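# narkar-bench: what to buy, and in what order

January 2019

Welcome! This repo holds our shopping list, our budget sheet and our floor plan for a two-handed robot bench at Burosside. We built the first bench, we're planning the second, and we've had such a lovely time with it that we want other small labs to have a go too. Everything is plain CSV and Markdown, so fork it and change the prices to suit you.

## What's in the repo

| File | What it holds |
|---|---|
| `budget.csv` | 591 lines, one per item, with supplier, lead time and spend code |
| `layout/` | floor plans for bench one and the draft for bench two |
| `props.md` | household things we hand to the robot |
| `spares.md` | parts to keep in the drawer |
| `quotes/` | blank request forms, ready to fill in |

## How the budget is split

Arms and hands come under **Nendeo**, our name for the hardware pot. Lights, tables, power and storage come under **Ambrosio**. Keep the two apart! On our first try we had a single pot, the hands ate most of it, and we ended up borrowing tables from the canteen for 5 weeks.

The hands deserve their big share. A multi-fingered hand opens up so many jobs that a simple two-jaw gripper makes hard work of, and bags are our favourite. They sag, they fold, the handles flop about, and every attempt is a bit different. If your work is all boxes and blocks, you can spend far less and still have a very good bench. 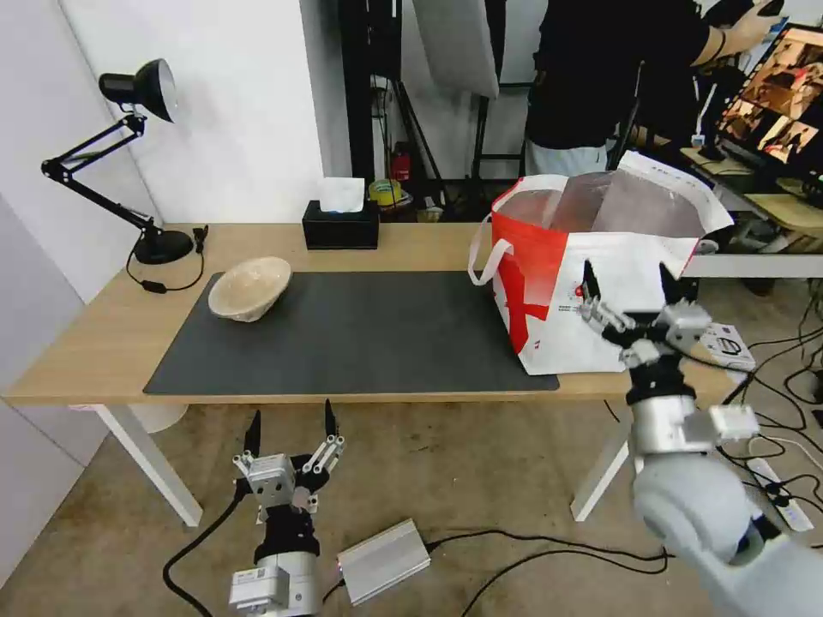
*Bench one at work: right hand reaching for a shopping bag, bowl at the other end of the mat.*

Props are the cheap and cheerful part. Bowls, bags, tissue boxes and a desk lamp cost next to nothing beside an actuator, so buy them in the first month and get going. A large dark mat is money well spent too. Put it in the budget as a consumable and order two.

## Things we left out the first time

- **Power and cable runs.** Measure from the wall to the far side of the bench, then add slack. Bench two has covered floor channels in its plan and I can't wait.
- **A desk for the operator.** Allow for a monitor, a chair and elbow room.
- **Fingertip spares.** We keep 24 pads in the drawer and reorder when we're down to 4.
- **Lighting stands.** Price the stand along with the panel; many quotes list only the panel.
- **Fire extinguisher.** Check whether your building supplies one before you pay for it.

## Using the sheet

Copy `budget.csv`, clear the `price_paid` column and set `bench_id` to your own. Rows marked `later` can wait until the arms have been delivered. Lead times are in weeks and start from the day the order goes in, so send the Nendeo orders first.

## Still to do

- Narkar bench two: second quote for the left arm
- delivery costs as a separate column
- a cut-down list for a one-armed bench

Corrections and extra rows are very welcome, please open an issue with the row number in the title.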